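Refinishing a table top - how long before I can put things on it?
Posted in Furniture and Finishes
Viewed 1,342 times

Yaa Akpalu
I sanded an old dining table back to bare wood and put on three coats of oil-based polyurethane. The last coat went on Sat 24 November. It's in a basement that stays near 60 degrees and gets damp when it rains. The surface feels dry and my fingers don't leave a mark, but last night I set a cardboard box on one end for an hour and it left a faint dull patch. The can says 24 hours to recoat and says nothing useful about full cure. I need the table back upstairs for a dinner with 6 people. Do I have to strip that end and start over? And how long should I really leave it?

Kerstin Nyberg
You don't need to strip it. Dry to the touch and cured are two different stages, and oil-based poly can take 30 days to get hard, longer in a cool basement. Raise the temperature if you can, run a dehumidifier, and keep a fan moving air in the room but not pointed straight at the table. Plates are usually fine after a week if you lift them and don't slide them. Keep rubber feet, vinyl placemats and tablecloths off for the full month. Rubber and vinyl are the worst because they can react with a soft finish and stick to it.

For the dull patch, wait until everything is hard, then rub it lightly with a gray pad and see if it blends. If it doesn't, scuff the whole top with 320 grit, wipe off the dust and put on one thin coat. Do the whole top, end to end. Patching one spot on a gloss or satin finish nearly always shows.

Surachet Wannasri
just use water based next time, dries way faster. I had mine back in the kitchen in two days

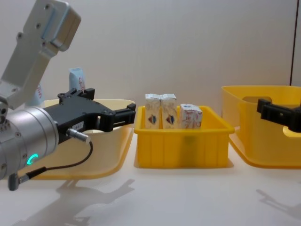
Rosaire Nguyen
I agree with Kerstin on the wait, but I'd test before trusting the calendar. Press a thumbnail into the finish somewhere it won't be seen, like the underside of the edge if you coated it. If it dents, it's still soft. Smell is the other check - if you can still smell solvent with your nose close to the wood, leave it alone. Labels are a separate thing to watch for. A small white one with dark print, like the one on the side of that black gripper, is harmless there, but one stuck to a fresh finish can lift it when you peel. Check the bottom of anything you set down, and put felt pads under lamps and bowls. I waited 33 days on a desk last winter and haven't had a mark on it since.

Yaa Akpalu
Thanks. Thumbnail test left a dent, so it stays in the basement. We'll eat off the card table.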